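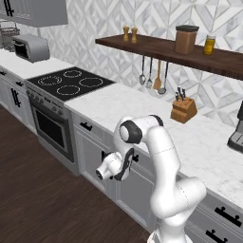

How many demonstrations do you need per task before a cabinet-opening policy is worth training?

Somewhere between fifty and a couple hundred if the kitchen layout stays fixed, and a good deal more once you start moving the handles around.

Thread: demo counts for kitchen tasks in sim
Board: Learning from demonstration

zoi_m
That is the short version I got from the pinned post. I'm asking for more detail. I have 137 teleoperated demos of opening one lower cabinet in a simulated kitchen, single arm, black handles on white doors. After I threw out the bad ones I was left with 126. The policy gets to the handle almost every time and then closes a little short of it. Do I collect more, or is something wrong with what I have?

kbriem
What did you throw out?

zoi_m
Anything where the door didn't open past the threshold, and a few where I let go too early. I checked them against the success flag and didn't watch them all.

kbriem
Watch them all. The success flag only tells you the door moved. In my first set I had demos where I hooked the door edge with a finger and dragged it. They all counted as successes. The policy learned a mix of that and the proper grasp and did neither one well.

agathe.l
I'd look at your pauses first. People slow down right before a grasp because they are lining up on the screen. You end up with a long run of frames where the gripper hovers in front of the handle and the action is close to zero. Then the policy hovers too, or closes from wherever it happens to be. Trim the near-zero actions and train again before you record anything new.

paiva_ilidio
I disagree with trimming as a first step. If you cut those frames you also cut the small corrections, and the small corrections are the part that teaches it where the handle is. I tried it on our Dilov set and the grasps got worse. I would add demos that start close to the handle and slightly off, left and right and above, and let the operator fix it each time.

agathe.l
Depends on where you set the cutoff. If you lost corrections it was too high. I only drop frames where neither the arm nor the fingers move at all.

paiva_ilidio
Maybe so. Ours was a fixed value somebody picked early on and it never got changed.

zoi_m
OK, so two different things to try. I have a wrist camera and one fixed camera behind the arm, if that matters. I'm driving it with a 3D mouse.

Leonie_A
It matters. With a camera behind the arm, the hand can block the handle for the last part of the reach. If the operator can't see it, the demos will be guesses, and the policy can't see it from that camera either. Check the wrist view at the moment of closing. If the handle is out of view there as well, no number of demos will fix it. I moved my fixed camera to the side and up and recorded 13 new demos just to compare. They were cleaner from the first one.

kbriem
+1 to moving the camera. You can replay the old demos in the simulator and render them again from the new position, so you don't lose the set. Save the full state at every step if you aren't doing that already.

zoi_m
I do save the state. I hadn't thought about rendering again. That's much cheaper than recording.

rusis_user
We do all of ours in Rusis and the replay is not exact for contact. The door ends up a bit off from where it was in the recording. If you set the state at each step it's fine. If you play back the actions it drifts.

kbriem
Right, set the state. Don't play back the actions.

paiva_ilidio
Going back to the original question, I still think the count is low if she wants it to work on more than one door. For one handle, fine. The drawers have horizontal pulls and the doors have vertical ones, and the wrist has to turn. Those need their own demos. I wouldn't put them in the same folder with the same label either.

agathe.l
Agree with that part.

zoi_m
Only one door for now. Drawers come later, probably in January.

Update, same evening, 9:40. I watched all 126. There were 2 where I pulled on the door edge and never touched the handle, so those are gone. Most of the others have a long wait before the grasp, up to three seconds – longer than I would have guessed. I rendered everything again from a side camera and left the pauses alone so I'm only changing one thing. Training is running now. If it still closes short I'll do the off-center starts next, then the trimming.

Leonie_A
Good order. Post the wrist frames at closing if it fails again, and say which way it misses.

zoi_m
Will do. The old runs missed toward the hinge side mostly.

kbriem
Then check your action delay too. If the commands are logged one step late you'd see a steady miss like that. The Eton logger had that problem for a while and I had to shift everything by one step.

zoi_m
I'm not on that logger, but I'll compare the timestamps tonight.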